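The Assessor's Visit

The Office for Equipment Assessment at Bekberg received the application from Plavel in December, and assigned it to Jacobus Modise. The product was named as the Kasmont, a gripper service offered by subscription, with a simulated trial to be inspected before any machine was delivered. The fee was stated as 396 a month. Mr Modise noted that the fee did not include fingers.

He presented himself at Plavel's premises shortly before nine. Nele Kleinschmidt, who was responsible for demonstrations, led him to a desk with a single screen and asked whether he wished to begin with the log or the tray. The regulations allowed either. He chose the tray.

"The exercise is called Sorting, Light Objects," she said. "The supplier's record shows 2,619 attempts."

"And completed?"

"1,827."

He wrote both figures in the correct column and moved his chair closer to the screen.

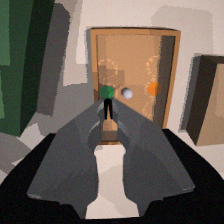

The Kasmont trial in simulation: the gripper at the tray, with the green ball directly ahead of its fingertips.

Mr Modise studied the balls for longer than the form required. He had assessed lifts, turnstiles and, for one unhappy winter, the automatic doors of the Nolte ferry terminal. None of them had ever been asked to choose.

"Who decides that it should be the green one?" he asked.

"The customer does. It is in the agreement, under clause six."

"And if the customer has no preference?"

Ms Kleinschmidt consulted the agreement. She turned over two pages, and then turned them back.

"The service would wait," she said.

"For how long?"

"The agreement sets no limit."

He considered this. Paragraph 6 of the form provided a space for defects — a narrow one — and he held his pen above it while the ventilation hummed. Then he wrote, in small and even letters, that the applicant's machine was patient, and asked that the remark be entered under general observations.

Ms Kleinschmidt signed as witness. She enquired whether he would like to see the log now, and he said that he would.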